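Plorkura wallet and exchange: frequently asked questions

Last updated Jan 14, 2026

These answers cover the questions our support desk gets most often. If yours isn't listed, use the contact form in the app, under Settings, then Help. The form is quicker than email and it attaches your account number for us.

ACCOUNTS

Who can open an account?

Anyone aged 18 or over who lives in a country on our supported list. You need a photo ID, a proof of address and a mobile number that can receive texts. We don't accept PO boxes or mail forwarding addresses.

If you move to a country that isn't on the list, you can still log in and withdraw. Buying and swapping will be switched off once you update your address.

Can I have more than one account?

One personal account per person. If you run a company you may also have a business account in the company's name. Please don't open a second personal account if you lose access to the first. It will be blocked at the ID check and both accounts then go to manual review.

Why was my proof of address rejected?

Usually one of the following:

The document is more than three months old.
The name doesn't match the name on your ID. Initials are fine, nicknames are not.
It's a screenshot of part of a page. We need the whole page, including the date.
It's a mobile phone bill. We take gas, electricity, water, broadband, council tax and bank statements.

You can upload a new document straight away. There is no limit on attempts, but each one goes to the back of the queue.

I've changed my name. What do I do?

Send us a copy of the marriage certificate, deed poll or other legal document along with your new photo ID. Your account stays open while we make the change. Card purchases will fail during this time if the card is already in your new name.

DEPOSITS

How do I add money?

By bank transfer or debit card. Bank transfers are free and have no upper limit on verified accounts. Debit cards carry a 2% fee, shown before you confirm. We stopped taking credit cards in December and have no plans to bring them back.

The account you send from must be in your own name. Transfers from a partner, parent or friend are returned, less any charge made by the sending bank.

My bank transfer hasn't arrived

Check the reference first. Every customer has their own reference, shown on the deposit screen, and a transfer without it has to be matched by hand. Matching is done on working days only. If you left the reference off, send us a screenshot of the payment from your banking app and we'll look for it.

If the reference was right, your bank may be holding the payment. Several banks now pause a first payment to any crypto firm and send a text or an in-app message asking you to confirm it. Look for that before you contact us – we can't see payments that your bank hasn't released.

How long do crypto deposits take?

It depends on the network. Bitcoin deposits are credited after 2 confirmations. Other coins have their own number, shown under the deposit address. When a network is busy and the sender has paid a low fee, a deposit can sit unconfirmed for hours. We have no way of speeding that up.

I sent coins on the wrong network

Contact us with the transaction ID, the coin and the amount. We can sometimes recover deposits sent on a network we hold keys for. We can't recover anything sent to a network we don't support, and we can't recover coins sent to an address that isn't ours.

There is a recovery charge, which we quote before doing any work. If the amount is smaller than the charge we'll tell you that as well, and you can decide whether to leave it.

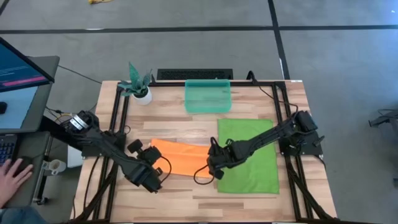

Recovery requests are handled in the order they come in. Please don't send a second form for the same deposit, even if you've heard nothing for a few days. Two forms for one transaction have to be merged before anyone can start on either.

WITHDRAWALS

Is there a minimum withdrawal?

Yes, and it's different for each coin. The figure is on the withdrawal screen beneath the amount box. There is no minimum for withdrawals to a bank account.

Why is there a hold on my withdrawal?

New withdrawal addresses are locked for 24 hours after you add them. The same lock applies after a password reset, a change of phone number or a new device login. You can't turn it off, and support staff can't lift it early for you.

Withdrawals may also be held for a manual check. If that happens you'll see "Under review" next to the transaction and you may get a message asking where the funds are going or where they came from. Answer it inside the app. Your funds stay in your account until the check is finished.

Can I cancel a withdrawal?

While it says "Pending", yes. Open the transaction and tap Cancel. Once it says "Sent" it's on the network and can't be called back by us or by anyone else.

Why did I receive less than I sent?

The network fee comes out of the amount you enter, unless you tick "Add fee on top". We pass this fee on at cost. The receiving service may take its own fee, so compare what arrived with the figure in your Plorkura history. If the two agree, ask the receiving service.

TRADING AND COINS

Which coins do you list?

There are 244 coins and tokens available at the moment, though not all of them are open to customers in every country. The full list is in the app under Markets. Anything greyed out isn't available where you live.

What is Povus?

Povus is our recurring purchase tool. You pick a coin, an amount and a day of the week or month, and it buys at the market price on that day. It costs the same as an ordinary purchase. You can pause it or stop it at any time, and missed purchases aren't made up later.

If your balance is too low on the day, Povus skips that purchase and sends you a notice. After three skipped purchases in a row the plan is paused until you restart it.

What happens when a coin is delisted?

We email everyone who holds it at least 30 days before trading stops. Withdrawals stay open for a further 60 days. After that any remaining balance is sold where there is a market for it, and the proceeds are paid into your cash balance. Where there's no market, the balance is removed.

The last round of delistings covered coins held by almost 327 customers, so most people never come across this.

Do you offer leverage or margin?

No.

SECURITY

Where are customer coins kept?

Most are held offline with Blackwood, a separate custody company. A smaller share is kept online so that everyday withdrawals can go out without delay. Customer coins are recorded separately from our own and we don't lend them out.

Custody does not protect you from a fall in price, and crypto held with us isn't covered by a deposit guarantee scheme.

Which kind of two-step login should I use?

An authenticator app or a hardware key. Text message codes still work for older accounts but can't be chosen on new ones. If you're on text codes, you can switch under Settings, then Security. Write down the backup codes when they're shown. They appear once only.

I've lost my phone and my backup codes

Use "Can't log in" on the login page. You'll be asked for a short video and a fresh copy of your ID. This takes several working days and the 24-hour lock applies afterwards.

Someone phoned me and said they were from Plorkura

Hang up. We don't make unannounced calls, and we'll never ask for your password, your login code or remote access to your computer. We'll never ask you to move coins to a "safe" address either. If you've already given out any of these, tap Freeze account on the login page, then contact us. Freezing stops all withdrawals – deposits will still come in.

TAX AND RECORDS

Do you report to the tax authorities?

Where the law requires it, yes. What we report depends on where you live for tax purposes, so please keep that part of your profile correct.

How do I get my transaction history?

Go to Settings, then Documents, and choose the dates. Files come as PDF or CSV. The CSV opens in any spreadsheet and includes fees in a column of their own. Trades made on the old Plivport platform before it was moved over to us are in a separate file marked "Legacy". Download both if you had a Plivport account, or your purchase costs will be incomplete.

Can you help me work out my tax?

We can explain what a column in the file means. We can't tell you what you owe. Speak to an accountant.

CLOSING YOUR ACCOUNT

How do I close my account?

Withdraw or sell everything, stop any Povus plans, then choose Settings, Close account. Balances too small to withdraw can be sold using the "Clear small balances" button.

We have to keep your ID and transaction records for a set number of years after closure. Download your history before you close, as you won't be able to log in afterwards.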